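Do wooden trays on the counter do anything?
Posted in Small Kitchens, February
by Feltach

Everybody says to put a tray down and the counter will look tidy. I'm not sold. Mine takes up the middle and the clutter just moves to the sides.

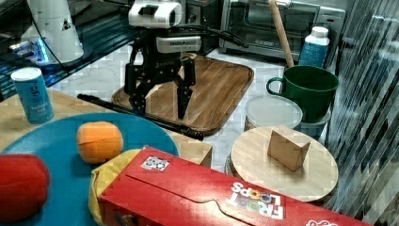

Pomis: A tray only works if you get rid of stuff first. Cereal goes in a cupboard. Mine's been fine for 3 years.

Feltach: What cupboard? I have one and it's full of pans. I read a 61-post thread on this and every answer was "own less."

Hoxha: Own less is right though. Toaster and toaster oven both? Pick one. 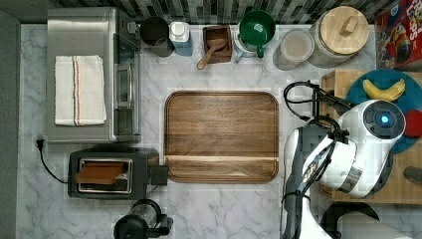
The oven makes toast, sure, slowly. I'd keep it and lose the toaster, and you'd get about 20 inches back.

Lukilura: Disagree. Toaster ovens make lousy toast. I'd go after the canisters before anything with a plug.

Feltach: So that's three people and three different things to throw out. And none of you has said what the tray is for.

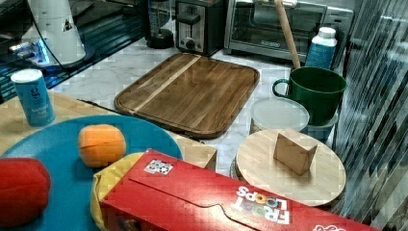
I could stand it up against the wall and just have a counter again. Leaning that way tonight.

Pomis: Then you'll pile things where the tray was. Watch.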